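Dressing for the cameras: what a red carpet look involves
Speaker notes, 18 Jun 2018
Adaeze Adebisi, costume and styling evening course

Opening

Good evening. Say who I am and how I came to styling: five years in a theatre wardrobe department, then assisting Romana Jireš on press tours, then on my own. Most of tonight is about television premieres and awards dinners, as that is the bulk of my work. Questions at the end, but stop me if I use a word you don't know.

Mention that I won't be telling stories about clients' bodies or diets. People ask every time and the answer is the same.

Where the dress comes from

Readers of the gossip pages tend to think the star owns the dress. She almost never does. It is a sample, lent by the label, and it goes back the next morning. Samples are cut to the size of the runway model, so the first job is finding out what can be let out and what can't.

Talk through the loan letter. Who pays for the courier, who pays for cleaning, what happens if the hem is torn. Read out the clause from the Florby letter about red wine. It usually gets a laugh, but they mean it.

For the Trasness premiere last November I wrote to 136 labels and showrooms on behalf of Dayana Ayala. She was not well known then. Nine said yes. Of those, five sent something she could get into. This is normal for a first big part. Once the series had gone out, the same showrooms were ringing me.

The fitting

Allow two fittings if you can get them. At the first one, look at the fit standing up. At the second, make her sit, climb a step and get in and out of a car seat. A chair pushed close to a wall will do for the car. Dayana's green dress was fine standing up and would not let her sit down at all. Senthil Naidu opened the back seam and put in a panel overnight.

Shoes come to the first fitting, never later. The hem is pinned to the shoe.

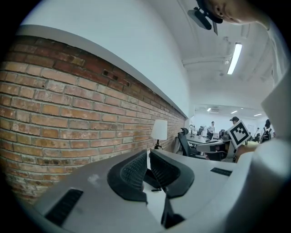
Take a flash photograph at every fitting, front, back and both sides. Some fabrics that look solid in a mirror go sheer under flash. Pale jersey is the worst for it. Take one from low down as well, as the press pen is often below the steps.

Tape, pins and the kit bag

Pass the kit bag round at this point. Double-sided tape, safety pins in three sizes, clear thread, black thread, white chalk for marks on pale fabric, a spare pair of tights, flat shoes for the car home. Tape does not stick to skin that has body cream on it. Tell the make-up artist before she starts.

A slit needs a stitch at the top or it will travel. Show the sample piece, the one with the small bar of thread on the inside.

On the night

The car drops her, the publicist meets her, and I am usually standing behind the photographers holding a coat. The walk itself takes a few minutes. I look at the train at each stop and straighten it if the publicist nods.

The Manda awards were difficult. Rain, a long wait outside and a silk skirt. Munther Chamoun was looking after the men from the same cast and lent us his umbrella and one of his assistants. Water marks on silk do not come out with a hairdryer. I had a second skirt in the car, and I have carried a second option ever since.

The morning after

Pictures are up before breakfast. Read the captions for the designer's name. If it is wrong, the publicist asks for it to be changed, and that should be done early. Akpan stopped lending to one of my clients after two wrong credits in a row.

Don't read the comments out to the client. Pack the dress, photograph it again, send it back with the tracking number copied to the showroom.

Getting started

Assist somebody first. Expect steaming, returns and a lot of driving. Keep your own list of showroom contacts and note who answers. Invoice when the job finishes, with the expenses on a separate sheet.

Hand out the sample loan letter and the kit list. Questions.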